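# Two-arm gear task: keep the messy demos or throw them out?

**Posted by Kulsoom Ghauri** in Collecting Demonstrations

I am gathering examples for a two-arm gear assembly task. The job is to pick up small gears and place them on a flat ring-shaped plate that lies on a gray mat. Both arms are driven by hand by an operator, and we record the joint positions, the gripper openings, the view from the head camera and the views from the two wrist cameras. The policy will be trained by imitation only, with no reward.
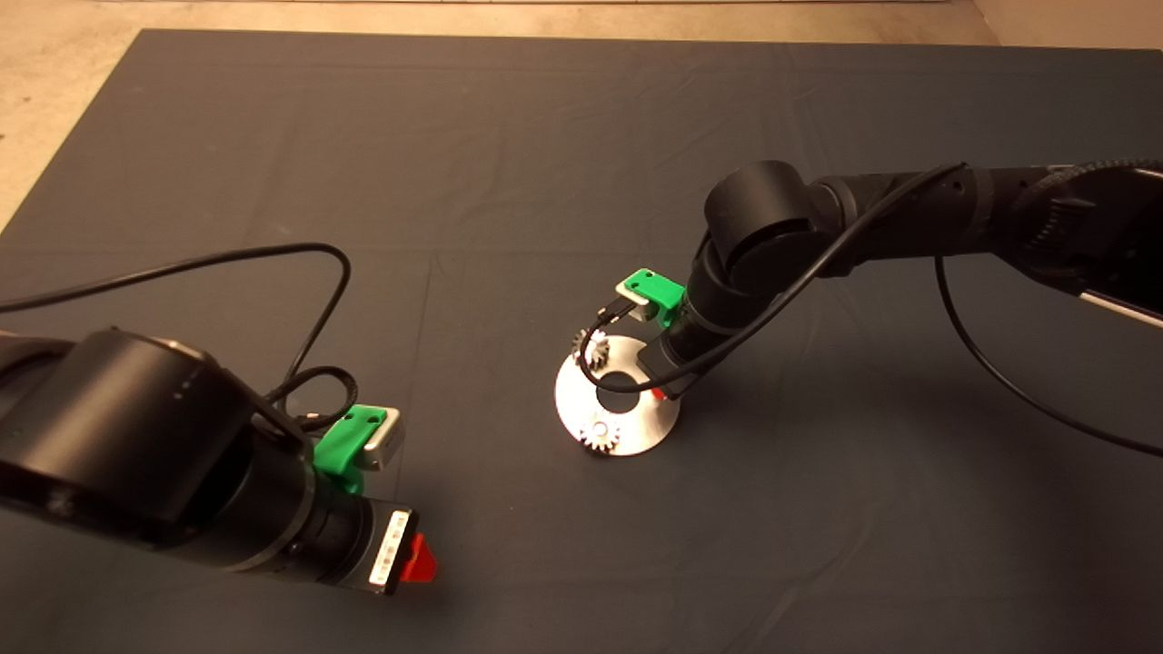

So far I have 93 recorded episodes from two operators. I marked 11 of them as "messy." In those the operator misses the gear on the first try, backs off, opens the fingers and goes in again. The gear does end up on the plate in all 11. The rest are clean, with one approach and one grasp.

My supervisor at Emomach wants a clean set and says to delete the 11. The guide we were given with the Malik recording software says to keep anything that ends in success. I can't follow both.

I also have a second problem. The gears blur in the wrist view when the arm swings quickly. The red fingers stay easy to see. Should I ask the operators to slow down, or will that teach the policy to be slow?

Things I have already tried:

- Starting the plate from the same spot every time. Training loss went down nicely, but the arm failed when I moved the plate by a hand's width.
- Cutting the first two seconds of each episode. It made no difference that I could measure.

---

**gearbox_tom**

Keep them. More data is better. We kept everything and it was fine.

---

**Isisex Lab Bench**

I would keep the 11, with one condition. Watch each one and find the point where the operator makes the mistake. If your tool lets you mask frames, leave the bad approach out of the training loss and keep the part from the back-off onward. The recovery is what you want the policy to copy. The miss is not.

If you can't mask, keep them whole. At 11 out of 93 they won't swamp the clean ones. I would worry more if the misses all came from one operator with one habit, such as always coming in too low. Sort by operator and check.

Your plate problem matters more than either question. Move the plate before every episode, and turn it as well. Change where the gears start. Write the placement down so you can see which parts of the mat have no coverage. We put a strip of tape along two sides of our table and read positions off that.

On speed, ask for a slower final approach and leave the large moves alone. What the wrist camera sees in the last part of the reach is what the grasp depends on. Check your exposure time too. With more light you can shorten it, and much of the blur will go away without changing how anyone drives.

These are the notes I keep for our own wrist views. They are pasted in as written, so some of it will only make sense for our bench.

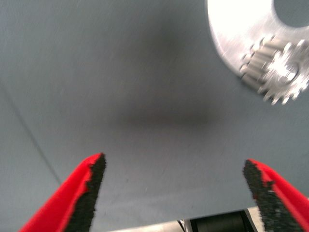
**Skulville, October**

Session target was 100 episodes, open fingers at the start of each. Check both finger pads before the first run and again after the break. Pads that have worn down change the grip, and the recordings won't tell you why.

Total across all sessions is now 1,063. Held out every episode from the last session for testing. Do not mix these back in.

Operators swap every half hour. Put initials in the episode name. Anything stopped early goes in a separate folder with a one-line reason. Do not delete it.

If one camera drops out, the episode is rejected even if the assembly went well.

---

**Kulsoom Ghauri**

Thank you both. I sorted by operator and nine of the 11 are mine, mostly coming in at the wrong angle on the smaller gear. Our version of Malik can mask frames, but only from the command line, so I will try that on a copy first.

I have started moving the plate between episodes. It slows the session down more than I expected. Does anyone have a quick way to choose the positions? Right now I am rolling dice.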